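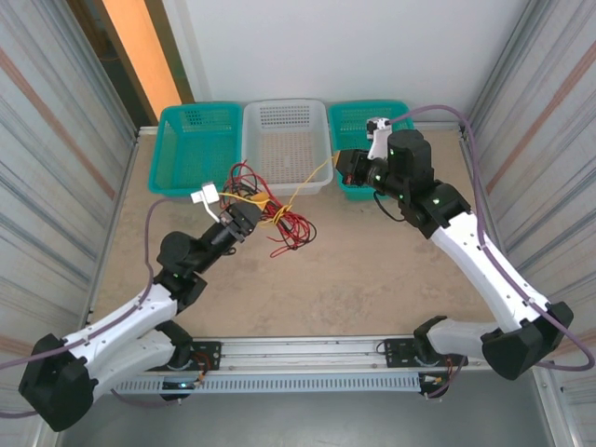
Home News Tips Archive Contact

The great cable sort

Oct 1, 2024

OK quick one this month, deadline was yesterday and I'm still picking bits of wire out of my sleeves.

The spare cable box at Iltuto is finally getting sorted. If you have ever gone in there for one yellow lead and come out with a whole nest of red and black hanging off it, you know why. Three baskets now. Teal, white, teal. Nothing fancy, the plastic mesh kind with holes in the sides and bottom so you can see what's in there without tipping it all out on the table (please stop tipping it all out on the table).

How it goes:

Left teal basket: short stuff. Anything shorter than your forearm.
White basket: long stuff, coiled, with a tie on it.
Right teal basket: don't know, might be broken, needs a look.

Scraps with no ends left on them go in the Flosus bin by the back door. Not the trash.

Few things learned the hard way. Don't yank. Find one loose end, pick a color that stands out, and follow that one back through the bundle. Yellow first is good, there's less of it. Hold the rest of the clump still with your other hand or get somebody to hold it for you, much faster with two. Once the yellow is out the red and black usually loosen up a bit. Usually.

Work flat, on the table, baskets along the back so the front stays clear. Lay the bundle down and spread it wide before you start pulling. A big flat mess is easier then a tight ball.

Coil loose, hand-size loops. Not around your elbow, it puts a twist in and then we are back where we started by November.

Ties: Pusis sent over a bag of 300, the soft reusable ones. Shelf above the sink. One per coil is plenty. If you find old tape on a wire peel it off first, the glue gets on everything and I mean everything.

Still need: labels for the baskets, a second pair of small snips, and a lid for the white one if anyone has one lying around at home. Ağca has lids in the 12 inch size but I havent measured yet so don't buy anything.

Next up is the drawer of plugs and adapters. Bring gloves if you're fussy about dust. Coffee will be on.

1294 views | 12 comments | Share | Print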